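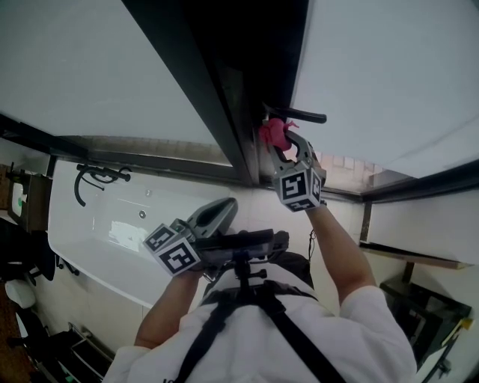 Why do the windows in older apartments drip on winter mornings?
Warm indoor air carries water vapor, and when it touches cold glass the vapor turns back into liquid. Older windows have a single pane, so the glass gets nearly as cold as the street outside.

That answer is in every textbook, but we wanted to see it happen in our own town! Our project compared bathrooms in two neighborhoods, Kalosthorpe and Nastby, through all of February. Kalosthorpe is mostly old brick buildings, and Nastby went up much later, with double glazing everywhere.

Method
We put a small humidity logger in 38 bathrooms and collected 3,007 readings. Residents also kept a paper diary of showers, baths and open windows (some of the diaries were wonderful - one had drawings of clouds for every shower). We threw out 958 readings taken while a logger battery was low.

What we found
The fog cleared much faster in Nastby, as we expected. The surprise was how much a door matters. In Kalosthorpe, leaving the bathroom door open after a shower simply moved the damp into the bedroom, and the glass there fogged up instead. Opening the window for a few minutes with the door shut worked far better.

Problems
Two loggers fell into the sink. We also forgot to ask about laundry drying indoors, and in Zurndale, where we ran our trial week, it made a huge difference. We would love to add that question next winter.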